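Jastodar Payout Kiosk: Set-up Guide
Section 3. Siting, first power-up, loading the cash and joining the slots

Posted November, by the Najafi install desk

Read section 2 first if the kiosk is still on its pallet. This part starts with it stood upright, wrapping off, keys in your hand. If you've only got one set of keys stop and ring us, there should be two. Cabinet key and cash key. They look alike. Cash key has the red collar.

Goes for all kiosks sold for slot halls, bingo halls and adult gaming centres. Members' clubs with one or two machines, you want the wall unit guide instead.

3.1 Before you start

You'll need:

- both keys
- the yellow set-up card (taped inside the door, bottom left)
- network lead, long enough to reach without going across a walkway
- float, counted and bagged, and a second person to sign for it
- your site number from the Vellell account
- spirit level
- pen

Weight of the kiosk with nothing in it is 163 kg. Do not walk it corner to corner across a carpet. It tips. Use the trolley, strap it at the top.

CAUTION. Never fit or move the kiosk with cash in the cassettes.

3.2 Where to put it

1. Pick a spot staff can see from the counter. Not round the back of a bank of slots, not beside the fire exit, not in the lobby.

2. Check what your licence plan shows. If the kiosk is going somewhere that's not on the plan, speak to your licensing officer before you bolt it down. Some councils are happy with a letter, some want a new drawing. We can't tell you which.

3. Leave room for the door to swing fully open. Try it. A door that only opens halfway means you can't get the lower cassette out and you'll be cursing us every Sunday.

4. Keep it away from radiators and out of direct sun. The screen washes out and the ticket reader doesn't like glare.

5. Level it. Feet turn by hand, lock nut with the small spanner. Level front to back first, then side to side, then front to back again.

6. Bolt down through the base plate. All the holes, not the two easy ones.

Note: if your floor is raised, or there's heating pipes under it, get the floor checked before you drill. Section 2 has the wording to send your landlord.

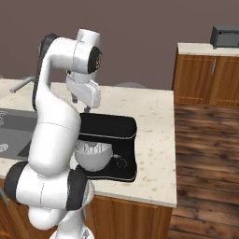
7. Once it's bolted give it a good shove from the side. Should not move at all. If it rocks, undo it and level again, don't just pack it with card.

8. Put the age notice on the front panel, the over 18 one, at the height marked on the template. Notice goes on before the kiosk is switched on, not after opening.

3.3 First power-up

The kiosk needs its own socket. No extension reels, no sharing with the drinks machine.

1. Check the mains switch inside the door is OFF.

2. Plug in. Switch on at the wall.

3. Open the cabinet with the cabinet key and turn the inside switch to ON. Fan starts. Screen stays black for a bit, leave it.

4. Close the door when the screen says CLOSE DOOR. It wont go any further till you do.

5. Self test runs. Takes 18 minutes on a new kiosk. Do not switch off in the middle of it, you'll only have to start again and on the older boards it can lock the note unit.

6. When it's done you get a green bar or an amber one.

Green: carry on to 3.4.
Amber: write down the code, then look at the table in 3.7.
Nothing at all: check the wall socket with something else, then call.

7. Set the clock. It matters more than you'd think, every payout is stamped with it and so is the audit roll. Clocks going forward and back is automatic after this.

8. Change the start-up code from the one on the yellow card. Don't use the site phone number. Don't write the new one on the yellow card either.

CAUTION. The yellow card has your service code on it. Lock it in the safe when you've finished, not in the kiosk.

3.4 Loading the notes and coin

Two people for this, always, and doors shut to customers.

1. Manager menu, then CASH, then LOAD. Enter your code. Second person enters theirs.

2. Open the cash door, red collar key.

3. Pull the top cassette straight out. It's heavier than it looks.

4. Fan the notes before they go in. New notes stick together and you get a double feed, which the kiosk will catch but it'll sulk.

5. Load notes face up, long edge to the left. Maximum is 268 notes in each cassette. Don't squeeze extra in. The pusher plate should spring back freely.

6. Slide back till it clicks. Pull it gently to make sure.

7. Same again with the lower cassette.

8. Coin goes in the hopper at the bottom. Tip it in slowly. No foreign coin, no tokens, no foil off a coin roll.

9. Shut the cash door and lock it. Key in how much you loaded, per cassette. Kiosk prints two slips. One for the cash book, one in the bag. Both of you sign both.

Note: the total on the slip is only what you typed. It does not count the notes for you at this point. If you key it in wrong it stays wrong until the next full empty.

10. Run a TEST DISPENSE from the same menu. One note from each cassette, a few coins. Put them back through the reject tray, not back in the cassette by hand, or the count goes out.

3.5 Joining the slots to the kiosk

The kiosk pays tickets printed by machines it knows. So each slot has to be added. Boring but do it properly.

1. Network lead into the left port. Right port is for us.

2. Manager menu, NETWORK, FIND. Wait. The kiosk lists every machine that answers.

3. Check the list against your machine list by serial number. Not by game name, half of them will be the same game.

4. Tick the ones you want. Press JOIN.

5. Each slot shows a small K in the corner of its screen when it's joined. Walk round and look.

6. If one's missing, switch that slot off and on at its own switch and do FIND again. Don't restart the kiosk.

7. Print a test ticket off every machine. Every one. Feed them in one at a time. After 3 failed reads the kiosk holds the ticket and wants a manager code, that's normal.

8. Feed one of the paid tickets in a second time if it's been handed back. It must be refused. If it pays out again, switch off and ring us straight away, do not open.

Note: tickets printed before a slot was joined can't be paid at the kiosk. Pay by hand over the counter and keep the ticket with the day's papers.

Staff area terminal

If you took the back office terminal as well, it goes in the staff room or office and shows live cash levels and any tickets waiting on a manager. Same network, own log-in. Keep it away from steam and water, and don't leave it logged in over a break. 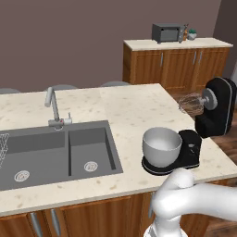
Fig. 2. Island worktop with double sink and gooseneck tap.

Terminal set-up:

1. Plug in, wait for the log-in page.

2. Type the site number from your Vellell account. No spaces.

3. It'll ask for the pairing code. That's on the kiosk, manager menu, OFFICE, PAIR. You get a short while to type it in before it changes, so have somebody read it out.

4. Check the cash figures match the slips from 3.4. If they dont, you keyed something wrong. Empty and reload, sorry.

5. Set the low cash alarm. Set it higher than you think for weekends.

3.6 Limits and who can do what

Before you open:

- set the largest single payout the kiosk makes by itself. Anything over that goes to the counter.
- give each member of staff their own code. No shared codes. Your audit will pick it up and so will the inspector
- take the installer code OFF the list once we've gone
- set the opening hours. Outside them the kiosk swallows nothing and pays nothing, door alarm stays live
- put the self-exclusion leaflets in the side holder and check the helpline message comes up on the rest screen. It's on by default. Leave it on.

Print the settings page. Sign it, file it.

3.7 Codes you may see on day one

Door open: it's the door. Push the top corner.

Cassette low: you've loaded less than the alarm level. Top up or change the alarm.

163: note path not clear. Open, look for a torn note or the orange shipping tag. It's nearly always the shipping tag.

268: clock not set. Go back to 3.3 step 7.

Network lost: lead, then the switch box, then us.

Anything else, write it down exactly as shown and ring with your site number ready. Please don't keep switching it off and on.

Next: section 4, daily empty and cash up.

Comments

slots_and_teas: Shipping tag. Spent an hour on code 163 and it was the shipping tag. Can it be put in bold please

Lambridge arcade: Step 8 in 3.5 is worth doing, our area manager asks for proof of it now. We staple the refused slip to the settings page.

nightshift2: is the left port the left as you face it or from behind?? ours is labelled on neither

Najafi install desk: As you face it with the door open. Will add to next version.

bingo caller: Still no mention of what to do with polymer notes that have been folded. Ours rejects every one.

Related

Jastodar wall unit for members' clubs: quick start
Section 2: delivery, lifting and floor checks
Section 4: daily empty and cash up
Adding a new slot to a kiosk already in use
Vellell account: finding your site number
Changing your licence plan, a short checklist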